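문의: 초록색 극세사 타월, 세탁 후 물을 밀어내고 얼룩이 남음
제품: Trumside 극세사 타월 (초록)
분류: 세탁 / 관리 방법
상태: 해결됨, 관찰 중

안녕하세요. 한국어가 모국어가 아니라서 표현이 어색한 곳이 있을 수 있습니다. 이해가 안 되는 부분이 있으면 다시 물어봐 주십시오.

저희는 작업실에서 나무 상판과 선반을 닦을 때 Trumside 초록색 타월을 사용합니다. 처음 샀을 때는 물을 아주 잘 흡수했습니다. 물 한 컵을 쏟아도 타월을 올려놓으면 금방 들어갔습니다. 그런데 1월부터 상태가 달라졌습니다. 지금은 물 위에 타월을 놓고 밀면 물이 타월 앞에서 같이 밀려갑니다. 마른 타월이 마른 비닐처럼 행동한다고 말하면 가장 가까운 표현일 것 같습니다.

증상을 적겠습니다.

물을 흡수하지 않고 옆으로 밀어냅니다. 살짝 적셔서 쓰면 조금 낫지만, 처음의 상태와는 비교할 수 없습니다.

닦은 자리에 흐린 줄이 남습니다. 빛이 옆에서 들어올 때 특히 잘 보입니다. 물로 다시 닦아도 줄의 위치만 바뀝니다.

손으로 만지면 부드럽기는 합니다. 하지만 극세사가 손끝에 살짝 걸리는 그 느낌이 없습니다. 미끄럽습니다.

세탁 방법은 다음과 같습니다. 세탁기 일반 코스, 온도 40도 설정, 세제는 Mendus 액체 세제, 마지막에 섬유 유연제를 넣습니다. 다른 천도 같은 통에 들어갑니다. 분홍색 두꺼운 천, 하늘색 천, 회색 니트 천이 보통 같이 있습니다. 건조는 빨랫줄에서 합니다. 건조기는 쓰지 않습니다.

가장자리 박음질은 괜찮은 것 같습니다. 천보다 조금 연한 연두색 실이고, 풀린 곳은 찾지 못했습니다. 작은 흰색 라벨도 그대로 붙어 있는데, 글씨가 흐려서 세탁 기호를 읽을 수 없었습니다. 그래서 올바른 세탁 온도가 무엇인지도 확인하고 싶습니다.

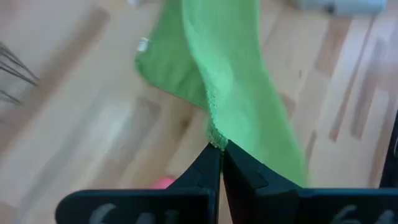
Songül Tokgöz: 섬유 유연제를 먼저 의심해 보세요. 극세사는 실이 아주 가늘게 갈라져 있고 그 사이로 물이 들어가는데, 유연제가 실 표면에 막을 만듭니다. 저도 같은 타월로 똑같은 일을 겪었습니다. 물이 밀려가는 것, 흐린 줄, 미끄러운 느낌까지 모두 같습니다. 타월을 버리지 마시고 유연제 없이 몇 번 빨아 보세요. 그리고 회색 니트하고는 따로 빠는 것이 좋습니다. 극세사가 보풀을 다 잡아먹습니다.

답글 고맙습니다. 유연제에 대해서는 생각하지 못했습니다. 저는 천을 부드럽게 하면 더 잘 닦인다고 믿고 있었습니다. 우리 집에서는 어머니가 모든 빨래에 유연제를 넣으셨고 저도 그냥 그대로 배웠습니다.

보풀 이야기도 맞는 것 같습니다. 타월을 밝은 창 앞에서 자세히 보니 짧은 회색 털이 박혀 있었습니다. 털어도 떨어지지 않고, 접착 롤러를 쓰면 겉에 있는 것만 나옵니다. 핀셋으로 뽑으면 나오기는 하는데 저녁 시간이 전부 없어집니다.

시험하는 방법을 정했습니다. 한 번에 여러 가지를 바꾸면 무엇이 효과가 있었는지 알 수 없으니까, 한 단계에 한 가지만 바꾸기로 했습니다. 매번 마른 타월로 같은 양의 물을 닦고, 물이 들어가는지 밀려가는지를 봅니다.

1단계. 유연제만 뺐습니다. 세제와 온도는 그대로입니다. 다른 천도 그대로 같이 넣었습니다.
결과: 변화가 거의 없습니다. 세탁기 유연제 칸을 열어 보니 안쪽에 끈적한 것이 남아 있었습니다. 유연제를 붓지 않아도 조금씩 물에 섞였을 가능성이 있습니다.

2단계. 유연제 칸을 빼서 따뜻한 물과 오래된 칫솔로 닦았습니다. 칸이 들어가는 안쪽 벽도 닦았습니다. 그다음 빈 세탁기를 한 번 돌리고 타월을 다시 빨았습니다.
결과: 냄새가 먼저 달라졌습니다. 향이 거의 없습니다. 흡수는 가장자리 쪽만 조금 좋아졌고 가운데는 아직 물을 밀어냅니다.

3단계. 천을 나누었습니다. 초록색 타월은 초록색 타월끼리만 빱니다. 분홍색, 하늘색, 회색 천은 다른 날에 빱니다.
결과: 새로운 보풀은 생기지 않았습니다. 흐린 줄은 아직 있습니다. 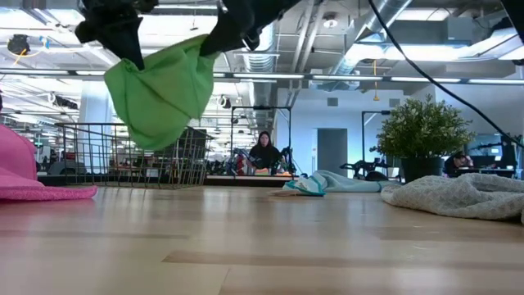

4단계에서는 세제의 양을 줄였습니다. 제가 그동안 뚜껑 하나를 가득 채워 넣었는데, Mendus 병 뒤를 다시 읽어 보니 그 양은 세탁기가 가득 찼을 때의 양이었습니다. 제 빨래는 타월 몇 장밖에 안 됩니다. 그래서 바닥이 겨우 덮일 만큼만 넣고, 헹굼을 두 번 추가했습니다.

결과는 지금까지 중에서 제일 좋았습니다. 마지막 헹굼 물에 거품이 없었습니다. 그 전에는 문 유리에 거품이 조금 남아 있었는데, 저는 그것이 정상인 줄 알았습니다. 마른 뒤에 시험하니 물이 잠깐 망설이다가 들어갔습니다. "망설이다"가 물에 쓸 수 있는 말인지 모르겠지만 정말 그렇게 보였습니다.

이 단계에서 질문이 하나 생겼습니다. 온도를 올려도 됩니까? 근처 세탁소 Thygesen에 물어봤더니, 호텔 면 수건은 80도로 삶듯이 빤다고 합니다. 하지만 극세사는 맡아 본 일이 적어서 책임지고 말할 수 없다고 했습니다. 타월이 줄거나 딱딱해지면 되돌릴 수 없으니까 저는 답을 받기 전까지 40도를 지키고 있었습니다.

Songül Tokgöz: 80도는 하지 마세요. 면은 괜찮지만 극세사는 합성 섬유라서 뜨거우면 끝이 뭉칠 수 있습니다. 그러면 유연제보다 더 나쁩니다. 저는 60도를 넘긴 적이 없고, 보통은 40도로 충분했습니다. 온도를 올리는 것보다 따뜻한 물에 오래 담가 두는 쪽이 막을 빼는 데 더 도움이 되었습니다. 식초를 조금 넣는 사람도 있는데, 저는 넣은 것과 안 넣은 것의 차이를 느끼지 못했습니다.

감사합니다. 그러면 온도는 올리지 않겠습니다.

5단계. 담그기를 했습니다. 따뜻한 수돗물에 타월을 넣고 세제도 식초도 넣지 않았습니다. 2시간 동안 담가 두고, 중간에 손으로 몇 번 눌렀습니다. 물이 조금 뿌옇게 되었습니다. 그 물을 버리고 다시 깨끗한 물을 받았습니다. 두 번째 물은 거의 투명했습니다. 그 뒤에 4단계와 같은 방법으로 세탁기를 돌렸습니다.

결과: 물이 바로 들어갑니다. 손끝에 걸리는 느낌도 돌아왔습니다. 새 타월과 똑같다고는 말하지 않겠습니다. 비교할 새 타월이 없기 때문입니다. 하지만 일하는 데 불편이 없습니다.

흐린 줄은 조금 다른 문제였습니다. 타월이 좋아졌는데도 상판에 줄이 남아서 이상하다고 생각했습니다. 깨끗한 면 천에 물만 묻혀 상판을 닦으니 천이 미끄러웠습니다. 유연제가 묻은 타월로 몇 주 동안 닦았으니 상판에도 그것이 옮겨 간 것 같습니다. 주방 세제를 아주 조금 탄 물로 상판을 한 번 닦고, 맑은 물로 또 닦고, 마른 천으로 마무리했습니다. 그 뒤로 줄이 보이지 않습니다. 나무에 물을 오래 두면 안 되니까 한 부분씩 빨리 했습니다.

쓰는 방법도 조금 바꾸었습니다. 타월을 쓰기 전에 쓰레받기로 큰 먼지와 부스러기를 먼저 치웁니다. 전에는 타월 하나로 모두 해결하려고 했는데, 그러면 톱밥 같은 것이 섬유 사이에 들어가서 세탁해도 잘 안 나옵니다. 그리고 다 쓴 타월은 다른 천 위에 던져 놓지 않고 따로 둡니다. 이것은 아직 습관이 안 되어서 가끔 잊어버립니다. 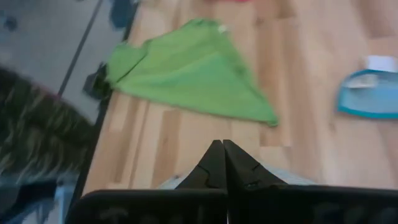

Dramness, 2022년 3월 26일 토요일

마지막 상태를 적습니다. 5단계 이후에 타월을 평소처럼 쓰고, 줄인 세제와 추가 헹굼으로 빨았습니다. 흡수는 계속 좋습니다. 유연제 칸은 비워 두었고, 실수로 붓지 않도록 칸에 종이테이프를 붙였습니다. 유연제는 다른 빨래에도 당분간 쓰지 않으려고 합니다. 회색 니트 천은 유연제가 없으니 조금 뻣뻣해졌지만 저는 괜찮습니다.

한 장은 완전히 돌아오지 않았습니다. 제일 오래된 타월이고, 가운데 부분이 아직 물을 조금 밀어냅니다. 담그기를 한 번 더 해 보고, 그래도 같으면 바닥용으로 내려보내겠습니다.

나중에 같은 문제로 이 글을 찾은 분을 위해 제가 지금 쓰는 설정을 남깁니다.

세탁 온도: 40도
세제: Mendus 액체, 뚜껑 바닥을 덮을 정도
유연제: 없음
헹굼: 기본에서 두 번 추가
같이 넣는 것: 초록색 타월만
건조: 빨랫줄, 햇빛이 직접 닿지 않는 쪽

Trumside 담당자께 부탁이 하나 있습니다. 라벨의 글씨가 흐려져도 세탁 기호를 알 수 있도록 제품 페이지에 올려 주시면 좋겠습니다. 제가 찾아본 페이지에는 크기와 색만 있었습니다. 혹시 다른 곳에 이미 있으면 주소를 알려 주십시오.

Songül Tokgöz: 잘 되어서 다행입니다. 오래된 한 장은 담글 때 물을 한 번 더 갈아 보세요. 제 것 중에도 그렇게 해서 늦게 돌아온 것이 있습니다.

네, 다음 주에 그렇게 해 보고 결과를 여기에 쓰겠습니다. 라벨에 대한 답변을 받을 때까지 문의는 닫지 말아 주십시오.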